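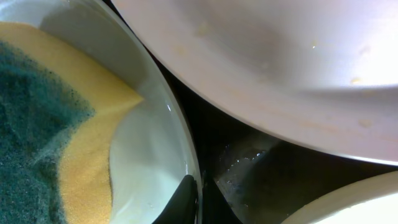
Sponges, and when to let go of them

A kitchen sponge has a working life of two weeks in my house. I used to stretch it to a season. Then Marijke Brouwer came to stay in February, picked ours up by one corner, and asked if it had a name.

So, some habits that stuck.

Squeeze it out properly. Most sponges die of being left full of dishwater. Wring it, shake it over the sink, stand it on its long edge. Those little suction-cup caddies are fine until the suction cup quits, usually around 2 a.m., with a noise like a burglar.

Cut a corner off when it gets demoted. One corner missing means counters only, two corners missing means floors and the cat's dish mat. Once it's been on the floor it doesn't come back, however good it looks. My mother-in-law ignores the corner system and I have stopped checking.

Know which side you're holding. The scouring pad is for enamel, oven racks and the burnt ring on a stockpot. It isn't for nonstick, and it isn't for anything with a gold rim. I took the gold off six of my aunt's saucers in a single evening and have not been trusted with the seventh.

For baked-on cheese, put the sponge down. Fill the dish with hot water and a spoonful of baking soda and go watch something for 40 minutes. Scrubbing early only makes you angry at lasagna.

Tea stains in mugs: a damp sponge dipped in baking soda, foam side, small circles. Salt works too but gets everywhere.

Don't microwave it. I know your sister does. Ours had a bit of steel wool stuck in the pad, and I now own a different microwave.

Buying in bulk is a trap if you live with a thrifty person. Maarja Mockus down the street got a carton of 700 from a restaurant supply closing sale and has been handing them out at Halloween.

Old ones, cut into strips, go under the bathroom plants to catch drips. They also stop a wobbly washing machine from walking, for a day or so. After that you have to level the feet like everyone else.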